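Cooking rice for a crowd without fear
Speaker notes, Kittipong Phromma, evening talk at Barnham

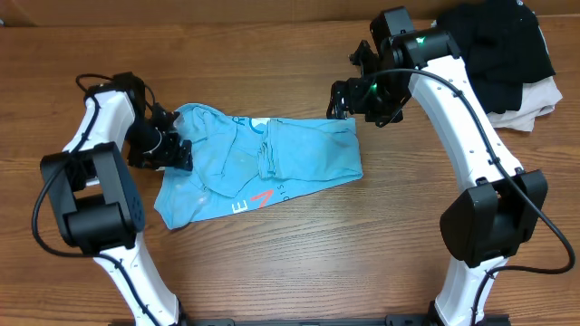

Two white robotic arms and a light blue T-shirt on a wooden tabletop.

Opening

Good evening, thank you for coming. Say my name slowly, then say it again. Tell them they may call me Kit.

I grew up above my aunt's eating house, the Sukprasert, where we cooked rice three times each day. When I moved to England I could not cook rice for six people in a normal kitchen. The pan was wrong, the rice was wrong and I did not listen to my aunt. Tonight is about rice for many people: a birthday, a village lunch, a funeral tea, a big family at New Year.

Ask: who has made rice for more than 20 people? Wait for the hands. Ask one of them what went wrong. Usually they say that the bottom burned and the top was hard. Keep this answer, I will come back to it.

Part one - which rice

Pass the bowls of dry rice along the rows. Ask people to smell them, especially the jasmine.

Jasmine rice is soft and it holds together a little. It forgives you if you are late to the table. Basmati is longer and the grains stay apart, but it breaks when you stir it too much. For a crowd I choose jasmine with curry and basmati for a salad or a pilaf. Short grain rice is lovely, but in a very large pot it becomes heavy, and the people at the end of the queue get a block.

Do not mix an old bag with a new bag. Old rice drinks more water. If you mix them, one half will be ready and the other half will still be hard in the middle. I did this at my cousin's wedding and she still mentions it.

Speak about shopping: a large sack costs less, but only buy it if you have a dry cupboard and a box with a tight lid.

Part two - washing

Show washing in the glass bowl, so that the back row can see the cloudy water. Use cold water. Move the rice with open fingers, like combing hair. Pour the water away and repeat until you can see your fingers through it. It does not need to be as clear as drinking water.

Then leave the rice in the sieve for ten minutes. Most people forget the wet rice already carries water into the pot. With one cup it makes small difference. With a big pot it is the difference between rice and porridge.

(If somebody asks about soaking: basmati yes, half an hour. Jasmine no, or it becomes too soft.)

Part three - how much

For a meal with other dishes I count 75 grams of dry rice for each adult. For 20 adults this is 1.5 kilos. For hungry teenagers I go to 100 grams. Write both numbers on the board and leave them there.

Speak slowly here. People always want to write this down.

Tell the Gelell story. I was asked to cook for a summer party at Gelell in August, and the organiser wrote that I should plan for 4000. I did not sleep for two nights. Then I telephoned, and she meant 4000 grams. Pause for laughing. The lesson is to ask for the number of people, and ask also how many are children.

Part four - the oven method

This is the main part of the talk. Do not hurry.

A big pot on a small home burner is hot in the middle and cold at the sides. This is the reason for the burned bottom and the hard top (go back to the answer from the beginning). The oven gives heat from all sides, so I use deep roasting tins.

For each tin:
750 grams jasmine rice, washed and drained
1.1 litres boiling water
2 teaspoons salt
1 tablespoon plain oil

Oven at 200 degrees, or 180 with the fan. Put the rice in the tin and make it flat with the back of a spoon. Add salt and oil, then pour the boiling water over. The water must be really boiling. If it is only warm, the time will be wrong and you will open the foil too early.

Cover with a double sheet of foil and press it hard around the edge. Cook for 30 minutes. Take out, keep the foil closed and rest for ten minutes more. Then open it away from your face - the steam is very hot - and loosen the rice with a fork from the outside to the middle.

Two tins are enough for 20 adults. If both are in the oven together, change the shelves after 20 minutes and add 5 minutes at the end.

Taste a grain from the corner, and another from the centre. If it is still hard, sprinkle a few spoons of boiling water, close the foil and give it 5 minutes.

Part five - keeping it safe

Be serious in this part, but do not frighten people.

Cooked rice must not stand in a warm kitchen all afternoon. Keep it properly hot until you serve it, or cool it quickly. To cool it, spread it thin on clean trays, and put it in the fridge within one hour. Eat it the next day, and heat it only once, until it is steaming in the middle. A large deep bowl of warm rice is the worst choice. The centre stays warm for hours, even in the fridge.

If you want to carry hot rice to a hall, use an insulated box and warm the box first with boiling water. My own is an old Cloltach with a broken handle. Pack the tins with the foil still closed and put folded towels on top, so that nothing moves in the car.

Part six - leftovers

Fried rice is best with cold rice from the day before. Break the lumps with wet hands. Hot pan, egg first, then take the egg out. Garlic, rice, spring onion, a little fish sauce or soy sauce, egg back at the end. Cook it for 2 people at a time, not for everybody in one pan, or it will steam and stick.

My aunt puts a slice of cucumber and a piece of lime beside it. So do I.

Questions I usually get

Can I use brown rice? Yes, with more water and nearly double the time. Try one tin at home before the party.

Can I use stock? Yes, but then leave out the salt. Many stock cubes are already salty.

Does a rice cooker do the same work? For a family it is better than the oven. For a crowd you will need to borrow several, and enough sockets.

What about coconut milk? Replace one third of the water. More than this and the bottom catches.

Tasting

Open the tins at the front table. Small bowls on the left, forks on the right, cucumber relish in the middle. Say which bowl is jasmine and which is basmati before people start to eat. Remind everybody that the relish has chilli and fish sauce, and the plain one without fish is in the dish with the lid.

Collect the glass bowl and my sieve before I leave.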